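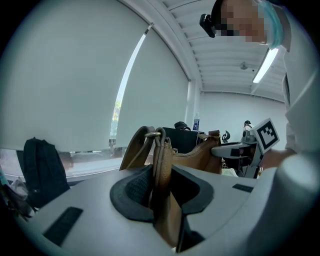

手持夾爪夾住皮包的提帶

阿富的操作規範筆記(二):夾包包的規矩比我想的多太多了

2026年9月27日

上一篇寫完以後收到好幾封信,都在問同一件事:你們那份規範到底寫了什麼,可不可以貼出來?可以!只是全文有28條,有幾條只跟我們辦公室的櫃子鑰匙有關,貼出來大家會睡著,所以我挑我最喜歡的幾條來講,順便講講它們是怎麼吵出來的。

先補一點前情給第一次來的朋友。我叫葉天富,在 Mukico 做示範資料的流程,說白一點就是大家拿著手持夾爪,一遍一遍做日常小動作,錄下來給後面的人訓練模型。這一輪的專案叫 Zalside,主題是軟的、會變形的、有帶子有環有拉鍊的東西。包包是大宗。我本來做的是硬零件那一邊,夾鋁塊、夾軸承座,夾到哪裡就是哪裡,日子很單純。換到包包以後我整個人活過來了,太好玩了,每一只都有自己的脾氣!

可是脾氣多,規矩就得跟著長出來。

一、任務的句子要寫到「哪裡」

最早的任務單上只寫「拿起包包」。結果同一句話,少芳抓提帶,瑞麟抓包口邊緣,我抓包身中段(後來被唸了很久)。三個人都有把包包拿起來,三份資料放在一起卻像三件不同的工作。

現在的寫法固定成:動作、物件、接觸部位、終點。例如「夾提帶靠近金屬環的一段,提離桌面,放到桌子右半邊」。囉嗦嗎?囉嗦。但是寫到這個程度,換一個人來做,做出來的東西是同一種東西,看帶子的人也有依據可以說這一段算不算。

接觸部位這一欄,我們規定只能從部位表裡選,不能自己發明詞。之前有人寫「把手」,有人寫「提把」,有人寫「帶子」,有人寫「背帶」,過兩個禮拜自己都認不出當初指哪裡。部位表是郭少芳做的,她把每一種包拍了照,在旁邊用箭頭標名字,護貝之後掛在桌邊。我超愛那張表,現在我去逛百貨公司看到包包,腦子裡會自動冒出箭頭。

有一個小地方我堅持了很久:終點也要寫。很多人做示範做到「夾住了」就覺得完成,手一鬆就去按停止。可是機器那邊要學的包含怎麼收尾,夾爪什麼時候張開、張開之後往哪個方向退、退的時候會不會把帶子又帶起來。所以規範裡寫明,張開之後手要離開物件,停一下,再停止錄製。

二、夾爪進去的角度,先看帶子怎麼站

皮的提帶有時候會自己立著,有時候垮到一邊。立著的時候從上面下去就好,兩片夾墊順著帶子的寬面合起來,很漂亮。垮掉的時候如果還是硬從上面壓,帶子會先被推倒,再被夾到一個很奇怪的摺痕裡,提起來會轉。

規範的寫法是:進去之前停住,看一眼帶子的方向,再決定手腕的角度。就這樣。聽起來像廢話對不對?可是人做熟了會跳過這一步,因為人的手很聰明,夾偏了會自己補。問題是補的動作也會錄進去,而且每個人補得都不一樣。停住看一眼,補救動作就少很多,出來的軌跡乾淨得讓人想鼓掌。

關於夾多深,我們吵過一整個下午。瑞麟主張夾淺,他說淺的看得清楚接觸點。少芳主張夾深,她說皮革滑,淺了提起來會溜。最後的條文折衷:帶子要進到夾墊之間,看得出兩邊都有貼住,提起前先輕輕往上帶一點點,確認沒有滑再往上走。那個「輕輕帶一點點」我們取了個綽號叫「問一下」。現在整間都這樣講,「你問了沒?」「問了問了!」新來的人第一天都很困惑。

金屬環是另一回事。環會轉,會卡在夾墊邊緣,也可能刮到夾墊的表面。條文規定,除非任務單指定要夾環,否則夾墊不碰金屬。要夾環的任務另外排在一起做,做完檢查夾墊。這一條是從硬零件那邊抄過來改的,我很得意。

三、標記要讓人看得到,也要讓鏡頭看得到

夾爪上面裝著黑白方格的定位標記。它的用途同行都懂,我就不囉嗦了,只講養護。

開工前擦標記,用乾的細布。不能用手抹,手上有油,抹了會反光。標記的角翹起來就換,不准用膠帶壓,透明膠帶壓上去肉眼看沒事,斜光一來整塊白掉。換過標記要重新做一次校準,而且要寫在紀錄本上,連換的人是誰都要寫。

還有握法。有人習慣用另一隻手去扶夾爪的上面,剛好把標記蓋掉。這個很難戒!我自己就戒了很久。後來歐瑞麟想到一個辦法,開工前大家先錄一段「空跑」,手握好,左右前後走一圈,馬上回放,看標記有沒有一直在。看到自己的手蓋上去,一次就記住了,比我在旁邊喊十次有效。

兩個人同時在一張桌子附近做的時候,規範多一句:先講好誰先進、誰後退。兩把夾爪靠太近,彼此都會擋到對方,也容易敲到。我們的口令很土,先進的人喊「進」,退完的人喊「出」。有訪客覺得我們像在打太極。

四、桌面和背景:要亂到什麼程度?

這一題我最常被問,也是我改變想法最大的一題。

剛開始我是潔癖派。硬零件那邊的桌子乾淨得可以吃飯,我以為包包也該這樣,桌上除了任務物件什麼都不准放。韓奎彬從 Hakness 過來交流的時候,站在我們桌邊看了一會兒,問我一句:「你家裡的桌子長這樣嗎?」我當場就投降了。家裡的桌子有水瓶,有帽子,有揉成一團的東西,椅子也不會靠好。模型以後要去的地方就是那樣的地方。

所以現在的條文分兩層。手會碰到的範圍內,只留任務單上列的東西。再往外,螢幕、水瓶、背包、椅子,照平常的樣子放著,不特別收,也不特別擺。特別擺這件事要禁止,因為人一旦開始「布置自然」,就會布置出一種很不自然的自然,每一段都有一個角度完美的馬克杯,看久了很好笑。

有兩樣東西例外,一定要收走:有個人資料的紙,和開著內容的螢幕。信封、繳費單、貼了名字的便利貼,錄進去再來處理,比事先翻過來麻煩好多倍。這一條我們寫在開工檢查的第一項,排在充電前面。

窗簾也有條文。上午的光會一直變,同一只包包早一點是淺棕,晚一點是深棕,做標註的人會以為換了一只。我們的規定是同一批任務裡窗簾的高度不動,要動就等換批。燈全開。真的很想要不同光線的資料,就另外開一批,寫清楚光線條件,大大方方地做。

五、人也在裡面

旁邊的人入鏡是免不了的。工作的地方就這麼大,後面有人坐著,旁邊有人伸手,很正常。規範這一塊我們寫得最慢,每句話都來回改,我反而覺得改得很值得。

首先,進到作業區的人都要知道正在錄。門口有牌子,錄的時候翻成「錄製中」那一面。其次,同意書要先簽,而且同意書是白話文,胡振宏堅持的,他把原本一大段文謅謅的東西拿去念給他媽媽聽,媽媽聽不懂的句子全部重寫。再來,資料離開我們這裡以前,臉要模糊處理,處理完由另一個人抽看,自己處理的不能自己抽看。最後,任何人隨時可以說「我不想在裡面」,說了就照做,不問理由。

還有一條是頭戴裝置的。戴的人容易忘記自己戴著,會轉頭去看手機、看窗外、看同事的便當。條文寫:休息就摘下來,放回架子上。摘下來的動作同時提醒本人「現在沒在錄」,一舉兩得。要看手機?先摘。要上廁所?拜託,先摘!

六、失敗的那些,請留著

這一條我要大聲講:失敗的示範不要刪。

以前的習慣是夾掉了就重來,失敗的當場丟掉,交出去的都是漂亮的。漂亮是漂亮,可是後面的人想知道「滑掉之前長什麼樣子」,完全沒有素材。Zalside 開始之後我們改成全部保留,結束時由操作的人自己按一個標籤:成功、失敗、要再看。只有三種,不准多。之前有過一版標籤分得很細,什麼「部分成功」「接近成功」「成功但不好看」,結果大家花在選標籤的時間比做動作還長,而且「成功但不好看」到底是什麼意思,到現在還沒有定論。

第一批總共262段,標成「要再看」的那些,我們每天收工前一起看。這是我一天裡最開心的時間!大家圍著螢幕,有人說「這裡,這裡就開始轉了」,有人說「欸你沒問」,然後把條文拿出來對。很多條文就是在這個時間長出來的。夾深夾淺那一條是,標記那一條也是。

標籤由操作的人按,覆核由別人做,意見不同的時候以覆核為準,但是要把操作的人的原標籤留著。為什麼留?因為兩個標籤對不上的地方,多半就是條文沒寫清楚的地方。把那些段落撈出來看,下一版要改哪裡一目了然。

七、包包自己的規矩

物件也要有紀錄。每只包一個編號,編號寫在吊卡上,吊卡收在包裡,不掛在外面。裡面塞什麼、塞多少,也要寫。空的包和塞了東西的包,提起來的樣子差很多,帶子的受力也不一樣,混在一起不寫,等於白做。

真皮的要休息。同一段提帶一直夾,皮面會有壓痕,壓痕會越來越明顯,最後所有人(包括模型)都知道該夾那裡。所以同一只包做完一輪就換下來,換別只。有一只老皮包是少芳從家裡帶來的,她說是1997年買的,皮軟得像布。那只我們特別寶貝,輪到它的時候每個人動作都溫柔起來,連「問一下」都問得特別輕。

拉鍊的狀態寫在任務單上,開或關,二選一,半開的不做。將來會做,先把這兩種做扎實。

八、版本和改條文的辦法

最後講一個很不起眼、可是我覺得救了大家的規定:條文不能口頭改。

以前改規矩的方式是有人在桌邊喊一聲「以後都這樣喔」,當天在的人知道,請假的人不知道,隔天就出現兩套做法。現在要改就寫一張改條單,寫舊的是什麼、新的是什麼、從哪一批開始。貼在牆上,大家看過簽個名,到了那一批才生效,同一批中間不換規矩。每一段資料都帶著條文版本號,以後有人問「這批為什麼都停那麼久」,查版本就知道了。

振宏管版本,他管得非常嚴格,我有一次想把一個錯字偷偷改掉,他叫我寫改條單。我寫了。舊:「夾瓜」。新:「夾爪」。從下一批開始。那張單子現在還貼在牆上,已經被人在旁邊畫了一顆西瓜。

新人怎麼學這些,也順便講。我們不叫人背。第一個上午只看,站在旁邊看別人做,手上拿著條文,看到哪一條就在旁邊打勾。下午換他做,換老手拿條文打勾。做完交換看,勾不起來的地方就聊。瑞麟說這樣很像考駕照,我覺得比考駕照好玩,至少包包不會熄火。

有朋友問,你們這些跟正式的標準比起來算什麼層級?我的回答是,這是我們自己一間房間的做法,碰到法規和客戶要求,當然以那些為準。可是一間房間的做法也值得好好寫下來。我五月剛換組的時候,手上只有一張便條紙,上面寫「小心包包」,沒有了。從那張便條紙走到現在這本,中間每一條都有一段吵架、一段回放、一杯冷掉的茶,我翻的時候都還記得是哪個下午。

還沒解決的也列一下,歡迎有經驗的人寫信來教我們:

長背帶會拖在桌上,甚至掛到桌邊外面,起手的時候該不該先整理?整理的動作算不算任務的一部分?目前我們兩種都做,分開存,還沒有結論。

左手慣用的人要不要另開一批?少芳覺得要,振宏覺得在紀錄裡寫清楚就夠。我被兩邊都說服過。

夾墊什麼時候該換,現在靠目視和手感。奎彬說 Hakness 那邊在試一套用標準布條做拉力的檢查法,代號叫 Tai,等他們整理好會借我們看。我已經問了他好幾次整理好了沒,他大概很想封鎖我。

下一篇想寫拉鍊,光是「拉頭朝哪邊」就有得聊。條文的部位表如果有人想要,來信跟我說你做的是哪一類物件,我請少芳把護貝那張掃描一下。

阿富

留言(3)

小魚:失敗的留著這點太同意了,我們是做摺衣服的,刪了半年的失敗段,後來欲哭無淚。請問「要再看」的段落你們有限制比例嗎?

阿富 回覆 小魚:沒有設比例,怕大家為了湊數字亂標。只規定當天的要當天看完,所以標太多的人自己會晚下班,哈哈。摺衣服那邊的任務句子怎麼寫部位?好想知道!

路過的標註員:請務必繼續推廣「窗簾不動」,我替全體標註同業謝謝你。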